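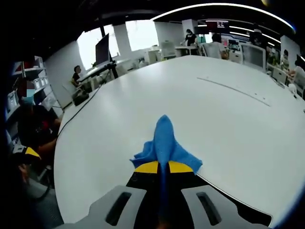

Ticket: Streaks and haze on the big white table
Site: Koskela, open office
Opened by: Maricica Cârstea
Assigned to: Adi Krishnan
Status: Waiting on reply

Maricica wrote:
Hi Adi, I hope you're well, and sorry to bother you with something this small! The white table has a haze on it that I can't get rid of. I've wiped it with the blue microfiber cloth more than 3 times, and each time it looks lovely until the overhead lights catch it, and then there are the streaks again. I've been using the Dodatach spray, quite generously I admit, because it smells so nice.

Adi wrote:
Hello Maricica, no bother at all - I had the same trouble at Uronthorpe last June, and it drove me up the wall. My guess is too much spray. Could you try a cloth that is barely damp, plain water only, and then go over it again with a dry one? Please take care near the black opening in the tabletop, and wipe away from it so that nothing runs down inside.
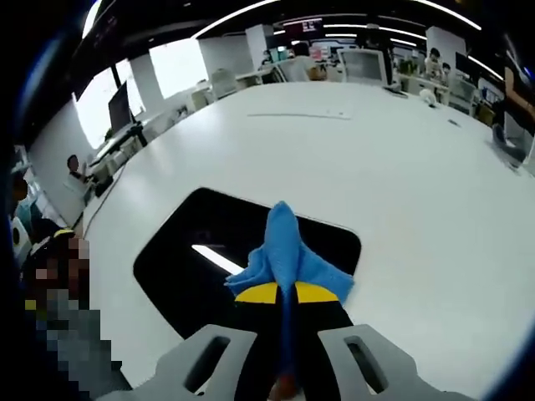
The same goes for the seam, where old cleaner likes to sit and creep back out. Fold the cloth over your fingertip and run it along there slowly, then turn to a clean side. If the cloth itself feels slick, it's probably full of spray and needs a wash (no fabric softener, please, it makes everything worse).

Maricica wrote:
Oh, the softener! I've been adding it every time. I'll wash the cloths tonight and start fresh. Would you do the tablet the same way? It shows every fingerprint.

Adi wrote:
Nearly the same, yes. Screen off, dry cloth first, light pressure, and never spray straight onto the glass. 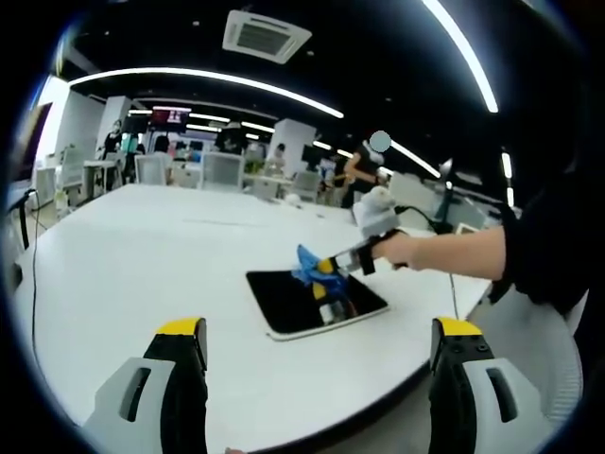

Next steps
Maricica to wash the cloths without softener and redo the table with plain water.
Adi to send over 2 new cloths from Plakdale.
Ticket stays open until we hear how the table looks under the lights.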